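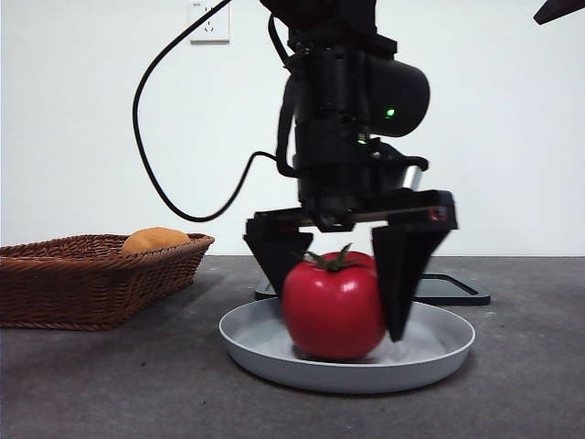

Minutes of the Members' Meeting, Hillilo Housing Cooperative

July 2021, common room, ground floor

Chair: Nele Weidemann
Minutes: Rehema Swai
Present: 19 member households, quorum met

1. Previous minutes

Approved with one correction. Under item 4, "boiler room" should read "meter room".

2. Water charges

The main meter shows 642 cubic meters for the last billing period. The sum of the apartment submeters is 613. The difference of 29 has to be shared under section 8 of the house rules, which covers garden taps, stairwell cleaning and loss.

R. Swai noted that the garden tap has no meter of its own, so the share lost to leaks cannot be stated. Two members asked for the difference to be charged by floor area. The chair pointed out that the rules say per household and that a change needs a two-thirds vote with written notice.

Decision: charge per household for this period. A proposal to amend section 8 goes on the November agenda.

3. Submeter replacement

The calibration period of 14 submeters runs out at the end of the year. Two quotes were received. Luvo offers radio-read units with a yearly service contract. Wróbel offers plain units, read by hand, with no contract.

Discussion was mainly on the contract. It renews by itself unless canceled three months ahead, and the price after the first year is left open. Members on the top floor preferred radio reading, as they are often away on reading day. 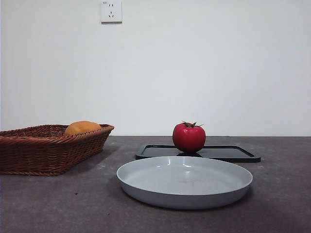 The chair asked whether the plain units could be fitted with a radio module later. The Wróbel quote does not say. A decision without this answer was felt to be premature.

Action: R. Swai to ask Wróbel in writing, and to ask Luvo for a fixed price for years two to five.

4. Stairwell lighting

Bedis has replaced the timer on the second floor. The lights now stay on for three minutes -- the first setting was too short to reach the attic with laundry. The invoice matches the quote and was cleared for payment.

5. Bicycle storage

Bicycles without a name tag will be moved to the rear rack after a notice period of four weeks. Vote: 16 in favor, two against, one abstention. Carried.

6. Other business

The rear door does not latch when the cellar window is open. Members are asked to close the window first. N. Weidemann will get a price for a new door closer.

Next meeting: November, same room. Agenda items to the chair in writing two weeks before.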